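The woman who runs the mending bench at Truseck had the kettle on before I'd got my coat off, and we were well into the second pot before I remembered to open my notebook. She began, she says, with one broken lamp and a borrowed table at the back of the Zollby market, and people simply kept turning up with things under their arms.

"I'd thought we might see 30 people in the whole winter," she told me, laughing at the memory, "and we had more than 80 by December, all of them wanting a chat as much as a new fuse."

These days the bench looks at 2,000 items a year, and she is as fond of the hopeless cases as the easy ones. Toasters are her great love (she has strong views on the old Grusis models, which come apart with four screws and a bit of patience), and she can talk about zips for longer than I'd have believed possible. What does she find hardest?

"Letting people down gently, I suppose. You get a radio that belonged to somebody's mum, and you can't find the part anywhere, and you want so much to hand it back singing."

She would like a second bench over in Aguirre, where the bus stops and the rent is kinder, and she has already started putting money by for it. In the meantime she'd be glad of anyone who can sew, solder or make a decent cake. 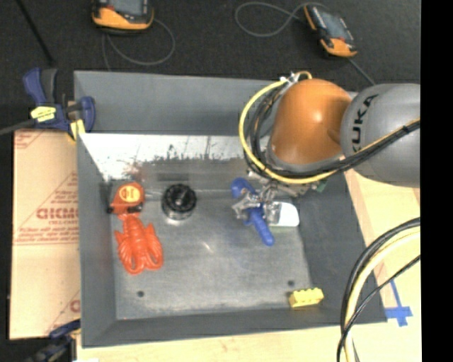

Pauline adds that the Aguirre bench ought to open in the evenings too, as she works until six and has had a broken hairdryer sitting in the hall since spring.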